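Chore-readiness checklist with comments: gripper bench, basket and bottle work
Site: Steltbridge
Filled in by: Jessie Skinner
Checked by: Clifford Melnyk
Date: January 21, 2022

Please mark every item OK, FIX or N/A, and don't be shy with the comments. I read them all, usually with a cup of tea, and they're far more use to me than the ticks.

1. Emergency stop within reach of the person at the bench
OK. Tested before start-up and again after lunch. Clifford would like a second one on the far side and I'm inclined to agree with him, so I've put it on the list for February.

2. Speed limit set for work with people nearby
OK. Still on the slow setting. I know it makes everybody sigh, but a slow arm and a calm room suit me very well, and Rutherford can have their faster demonstration once item 6 has been clean for a good long stretch.

3. Finger pads clean and firmly seated
OK. Wiped both with a damp cloth and let them dry. The diamond pattern does collect sticky stuff if a bottle has leaked, so please look right down into the grooves and don't just run a thumb over the top.

4. Cables and hoses clear of the moving parts
FIX. One tie had let go near the elbow. Replaced it myself, but the whole run could use neatening when someone has 15 minutes and a bit of patience.

5. Basket work: bottles upright, nothing poking through the mesh, sleeves and arms clear of the conveyor

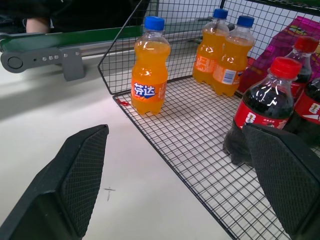
Comment on item 5
FIX, mildly. Orange and cola are both standing up nicely in the wire basket, but there's a little red scrap on the mesh by the front orange bottle, and I'd like bits like that picked out before a run. The colas are bunched close together with the pink package lying behind them, and that's a hard reach for any gripper. My niece could unpack the lot while talking on the phone! Please keep bare forearms back from the belt, too.

6. Drops and near misses written in the log
OK. The log stands at 218 picks with 3 drops, all of them bottles taken too near the cap. No one hurt, nothing broken.

7. Could we leave it to do the chore by itself?
Not yet, I'm sorry to say. For single bottles with room around them, I'd trust it with someone in the next room. For a crowded basket of groceries I'd still want a person standing by – a kind one, with a mop.

Next check when the Fluvik pads arrive. J.S.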